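Let the kids back into the computer room
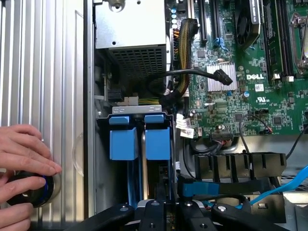 I've been going on about this at the dinner table for weeks, so my family will be thrilled that I'm finally typing it up and giving them a rest. The computer room at Murkumness High has been locked for two years. Two years! There are kids about to start Year 9 who have never set foot in it, and the school is still listing it on the web page under "facilities".

For anyone who missed the start of all this, there was a smell. A burnt, sweetish sort of smell, late in the term, and a couple of students went home with headaches. The room was shut that afternoon, and fair enough too. I'd have been first at the gate yelling if it hadn't been. An electrician came through, then somebody from the department, and by April we had a letter saying no fault had been found in the wiring or the air conditioning. I've still got it on the fridge, under the Sultana pizza magnet.

And then nothing happened. The door stayed locked.

What I hear from other parents is that some of the staff don't want to go back in, and that the kids have built up a whole legend around the place. My youngest told me, dead serious, that the back row gives you nosebleeds. I don't laugh at that sort of thing as much as I used to. If you've had a fright in a room you don't get over it because a letter says so, and I think the school was right not to march everybody back in the next morning. But there's a lot of ground between the next morning and two years.

Meanwhile they're sharing 8 laptops on a trolley. My daughter's class gets it once a fortnight if the maths people haven't booked it first. She wants to do the programming subject, and for that she's been catching the bus to Kimora, 60 minutes each way, to sit in on somebody else's class at somebody else's school. She gets home after dark in winter and then starts her homework. I know other families who looked at that timetable and just picked a different subject, and I can't blame them.

I've heard the argument that it's only computers, and they've all got phones anyway. Come on. You can't learn to write a program on a phone, or not in any way I'd wish on a fourteen-year-old. And plenty of houses out our way, mine included until last year, have one old machine that everyone fights over.

So what would I do? Get the air tested again, with parents invited, and stick the results on the door. Paint the place. Swap the rooms around if it helps – put languages in there for a term and let people get used to walking in and out. When Druseo offered to help with a refit the school said it would "consider all options", and 1106 of us have now signed the petition asking which option it picked. I'd settle for a date, even a late one.

My daughter has one year left to use that room. I'd like her to get some of it.

Last updated: 15 January 2018

More opinion
Why the Kimora bus needs a later run
School uniforms in a heatwave
Save the Murkumness pool kiosk
What happened to music lessons?

Contact us | Copyright 2018 | Back to top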